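Table Setting Basics: Your Questions Answered

We love a well-laid table at Brandale, and we love your questions about it even more. These are the ones that come up most in our beginner sessions. Last updated December 15, 2020.

Do I need matching plates?
Not at all! Pick one color you enjoy and let the rest follow. A single pink plate on a white table already looks cheerful, and you can build outward from it — a napkin in a deeper shade, a glass, maybe a small flower.

How much room should each person get?
We allow 25 inches from the middle of one plate to the middle of the next. It sounds generous until everyone picks up a fork. If your table is tight, take away the side plates before you squeeze the chairs.

Where does the plate go?
Set it 2 inches in from the edge of the table, and place it before anything else. Everything lines up from the plate, so it's worth getting right (and it's oddly satisfying once you do).

Can I put a small gift or favor on the table?
Please do! A little cardboard box adds a spot of color and gives guests something to wonder about. Put it behind the plate, on the far side from the guest, so it doesn't get in the way of serving. Purple with pink is a favorite pairing of ours.

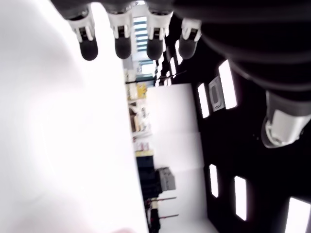
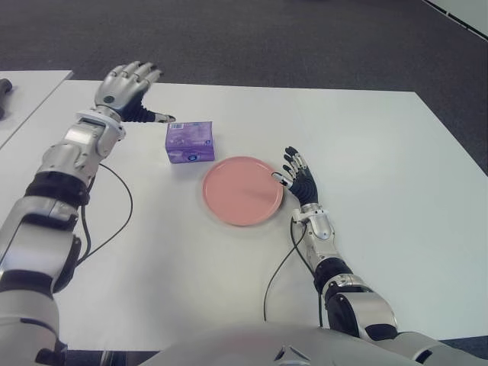
Bahrami wrote in to say that favors behind the plate never worked at home, where the serving dishes run down the middle, and that setting them on top of the folded napkin was much easier. We tried it and it's lovely, especially on a narrow table.

Should I use a tablecloth?
Only if you want one. A plain white tabletop is a beautiful background on its own. For a long dinner with candles, we do like a cloth, and the Sallen cotton one washes well at home.

What if I only have ten minutes?
Plates first, then forks and knives, then glasses. Skip the folded napkins. Nobody minds!

Is there a class I can take?
Yes — the next beginner series starts in July in the Zanon room. The fee is $85 and covers 2 evenings, with all the dishes provided.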